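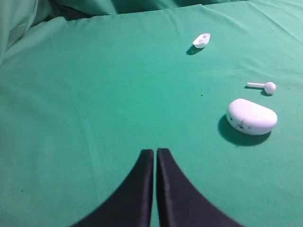 Green cloth, first look.

1/ Malik in Bristwood has changed its lunch deals again. Posting what I know, as a few people asked after the February menu went away.

2/ The two-for-one entree coupon is done. What they have now is a punch card. Buy four lunches and the next one is free, drinks not included. You have to ask for the card at the register.

3/ The paper coupons from the Grotelstead mailer still work, but only at dinner and only for dine-in. Trinidad Campos tried one on a pickup order and was told no.

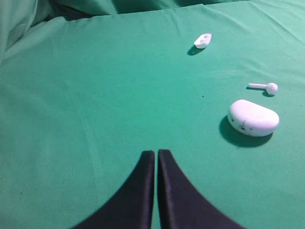
Same green cloth, another view.

4/ Prices: the lamb plate went up. The lentil soup and the chicken wrap did not. Rice used to come with the wrap - it's a side order now.

5/ They are only printing 300 of the punch cards. I don't know if there will be more after that.

6/ Renzo Mancuso asked about the Maltness location. Different owner, same name on the sign. They don't take the card or the mailer coupons. They do have a family tray on weeknights that feeds four, and you need to call ahead for it.

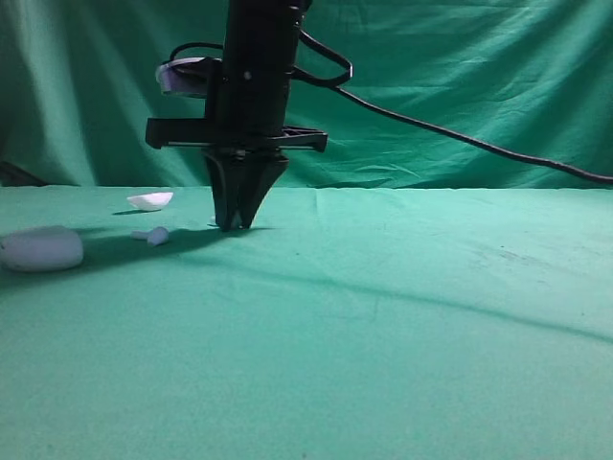
Photo: Renzo Mancuso, 05/03/2024

7/ Parking at the Bristwood one is behind the building. The 63 bus stops across the street if you don't want to deal with the lot at noon.

8/ Coupon sites still list the old two-for-one code. I tried it on their order page and it came back expired. If you have one that works, reply with it and I'll add it here.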